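Verniz de acabamento Nandodetti para painéis interiores de madeira

Referência de gama: Nandodetti Brilho
Distribuição: Flalletside
Apresentação: lata de 3 litros
Utilização: interior, superfícies verticais e mobiliário fixo

Descrição do produto

Verniz poliuretano de dois componentes, incolor, de acabamento brilhante, destinado a painéis de revestimento, portas, rodapés e mobiliário fixo em madeira maciça ou folheada. Aplica-se sobre madeira nova ou previamente envernizada, desde que o revestimento antigo se encontre aderente e tenha sido lixado. Não se destina a pavimentos nem a superfícies expostas à chuva ou à radiação solar directa.

A película realça o veio e escurece ligeiramente os tons quentes. Em madeiras claras recomenda-se um ensaio prévio numa zona pouco visível. Sobre madeiras resinosas ou exóticas com teor elevado de óleos é obrigatória a aplicação do isolante Lestier antes da primeira demão.

Preparação do suporte

A superfície deve estar limpa, seca e isenta de ceras, silicones e gorduras. Os restos de produtos de limpeza com silicone são a causa mais frequente de crateras na película e não são removidos por lixagem. Desengordurar com pano embebido no diluente Lestier, mudando a face do pano com frequência. Lixar no sentido do veio e aspirar o pó. Juntas entre painéis com folga devem ser preenchidas antes do envernizamento, com massa compatível com sistemas poliuretano.

Em obra habitada, retirar os têxteis e os objectos encostados à parede. O mobiliário que não possa ser deslocado cobre-se com película plástica, fixada com fita de baixa aderência.
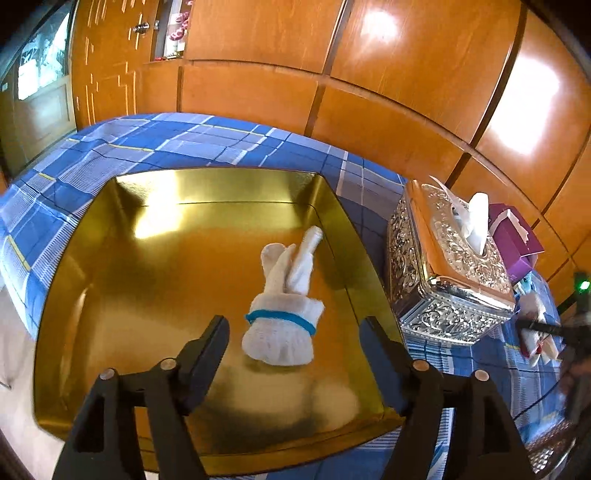
Mistura e aplicação

Juntar o endurecedor à base na totalidade do conteúdo fornecido e mexer lentamente, evitando a incorporação de ar. Deixar repousar alguns minutos antes de aplicar. A mistura não pode ser guardada de um dia para o outro, mesmo em recipiente fechado. Preparações parciais só são admitidas com pesagem dos dois componentes.

Aplicar 2 demãos à trincha, rolo de pêlo curto ou pistola. Em painéis altos, trabalhar de cima para baixo, em faixas completas, sem interromper a meio de um painel. A lixagem entre demãos é feita a seco, com abrasivo fino, até obter um mate uniforme. Zonas que permaneçam brilhantes após a lixagem indicam depressões e devem ser retocadas à mão. A aplicação à pistola exige diluição adicional; consultar a ficha técnica.

Não aplicar com humidade elevada ou com o suporte frio. Entre novembro e o fim do inverno, aquecer o compartimento na véspera e manter a temperatura estável durante a secagem. Aquecedores a combustão sem exaustão não são permitidos.

Rendimento

Uma lata cobre roughly 333 decímetros quadrados por cada 333 mililitros de mistura, por demão, em suporte liso e pouco absorvente. Em madeira nova o consumo da primeira demão é superior.

Manutenção

A película atinge a dureza final apenas após cura completa. Até lá, não lavar e não encostar móveis. Depois da cura, limpar com pano macio humedecido em água e detergente neutro, secando de seguida. Não usar amoníaco, álcool, esfregões abrasivos ou polidores em aerossol. Riscos superficiais podem ser atenuados com a pasta de polir Blöndal, de grão fino. Riscos que atinjam a madeira obrigam a lixar e envernizar o painel inteiro.

Segurança e armazenamento

Produto inflamável. Usar luvas de nitrilo, óculos e máscara com filtro para vapores orgânicos. Ventilar durante a aplicação e a secagem. Os panos impregnados guardam-se em recipiente metálico fechado até à eliminação. Conservar as latas na vertical, ao abrigo do gelo e de fontes de calor.

Encomendas e apoio técnico

Encomendas para revenda: Preben Arnardóttir, Flalletside.
Apoio à aplicação e pedidos de amostra: Ecaterina Ilie. Indicar a espécie da madeira, o revestimento existente e o número de lote, impresso no fundo da lata.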